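Trips > Workshops > Vostetstead open evening

News Trips Builds Parts swap Contact

I finally made it to the July open evening at the Vostetstead shared workshop, and I am still buzzing! It's 69 miles from my door, the last few of them behind a hay wagon, and I'd do it again tomorrow. They had 11 benches going when I walked in, with a smell of solder and coffee, and a kid in the corner getting a line follower to go backward (on purpose, he told me).

The one I'd driven over for was Ambrose, the arm project that Sutrisno Pangaribuan has been writing up on the members' board. He started it in his garage and moved it to the shop when it outgrew the garage, and he'll talk about it for as long as you can stand there. I could stand there a long time.
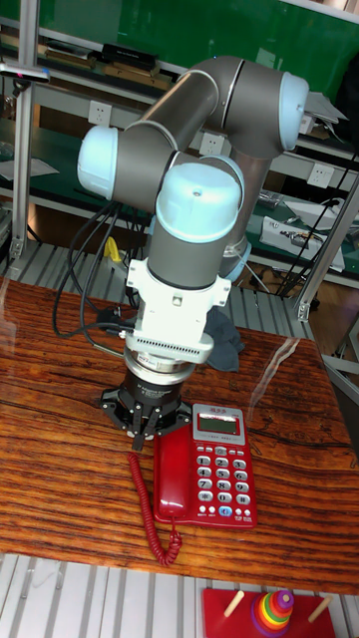
Sutrisno's big thing is everyday objects, the lumpier the better. He has no patience for foam cubes. Put a three-finger hand over a red desk phone with a coiled cord trailing off across the table and you have a real problem to solve: where do you grab a handset that lies at an angle, and what does the cord do once you lift? He's on his third grip plan for it and showed me the sketches, all 17 pages. I asked about cable routing too, my own sore spot, and he says he leaves a generous loop by the elbow so nothing pulls when the wrist turns. I'm stealing that for my little Flinano arm, which has eaten two connectors since spring.

After that I spent over an hour at the Prerkoleck table, where a couple of members are building a pen plotter out of printer scraps. Lovely thing, and loud! They gave me a bag of belts to take home.

Doors open at 6 p.m. and you can park behind the building. Bring cash for the parts bins.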